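Monday, starter log, Fomstead kitchen bench

Jar 2 doubled overnight!! First time since I switched it to the Briltach rye. I fed it 80 g flour and 80 g water at 9 last night, and when I came in the dome was well past the tape and smelled like green apples. Jar 1 (the Tollavel white, same feed, same shelf) is still sulking – a few bubbles along the glass and a sharp nail-polish smell on top.

Things I want to keep track of:
Water was straight from the tap for both. Next feed, let it stand out first.
Jar 1 sits nearer the window. Swap them tonight and see if the gap closes.
The Flores scale drifts when the battery gets low, so the flour in Jar 1 may have been short. Re-weighed with fresh batteries and it reads fine now.

Mixed a test dough with Jar 2 at noon, 800 g flour total, and wow, what a difference in the feel of it. It was already stretchy after two folds, and by the third it held its shape when I turned it out. I'm keeping the salt where it was. Would love to try a longer cold rest with this one, maybe right through to Wednesday.

Discard from both went into crackers. Too much rosemary, still ate them all.
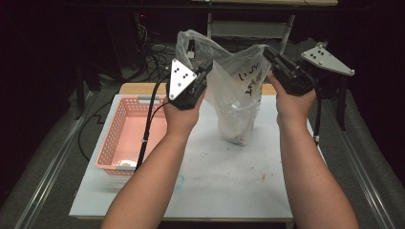
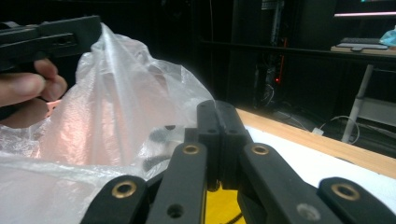
Note added under my entry by the evening shift: the nail-polish smell usually means Jar 1 is hungry, so try feeding it twice a day before giving up on the white flour, and please save some of the rye one for us.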